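# Akalby Service Robotics Challenge

The **Akalby Service Robotics Challenge** is an annual student competition in which teams program a two-handed humanoid robot to carry out serving tasks at a table. It is organized by the Ardeleanu Technical College and is open to students in their final two years of study. The final is held in February at the Akalby Hall.

## History

The competition grew out of an elective course taught at the college by Floarea Husar, who wanted her students to be graded on a complete task in front of an audience. The first edition was limited to students of the college. Outside schools were admitted from the third edition onward, and the event moved from a teaching laboratory to its present location in the same year. Husar remains head judge and edits the rulebook.

## Format

Teams have between three and seven members. All teams use the same model of robot, supplied by the organizers, and may not change its hands, joints or wiring. Software is written in Flutix, a control package maintained at the college. Teams may use other languages for planning and vision, provided that all motion commands pass through Flutix and can be stopped by the safety judge.

Each team receives 30 minutes of practice on the competition table. The order of practice is drawn by lot at 8 a.m. on the day of the final. A team that misses its place in the order may use any time left at the end of the session, at the discretion of the head judge.

## Tasks

The final consists of three rounds. In the first, the robot sets out cups and plates according to a plan given to the team one hour before the start. In the second, known as the Beverage Round, it works with a drink dispenser and a glass mug. The third is a free demonstration of the team's own design.

The Beverage Round is generally regarded as the most difficult. Clear glass is hard for many vision systems to locate, and polished metal adds reflections that can be mistaken for objects. Grip force is also a factor - too little lets the mug turn in the hand, while too much brings a penalty. The rules allow the second hand to steady the mug or to remain free, and both approaches have been used by winning teams.
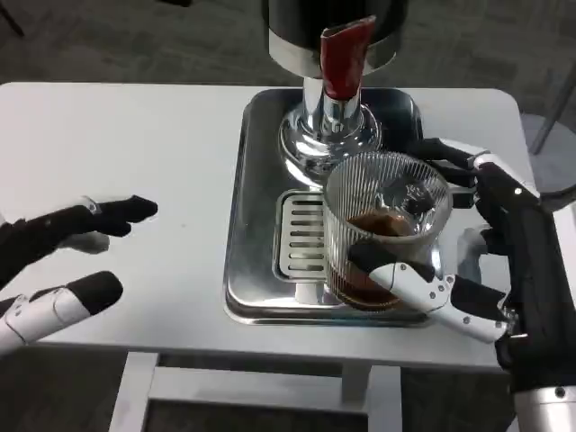
*A robot's right hand grips a ribbed glass mug at the dispenser, with the left hand held open over the table.*

## Scoring

A maximum of 225 points is available. The three rounds account for 200 of these, and the remainder is awarded for the written report, which must describe the team's method and list any known faults. Points are deducted for spills, for contact with the edge of the table and for each manual restart. Ties are decided by the score in the Beverage Round.

## Awards

The winning team receives the Ideo Cup, which is kept at its school until the next final. A separate prize for the best written report was added later and may be given to a team that did not complete all three rounds. Reports are held in the college library and may be consulted by teams preparing for later editions.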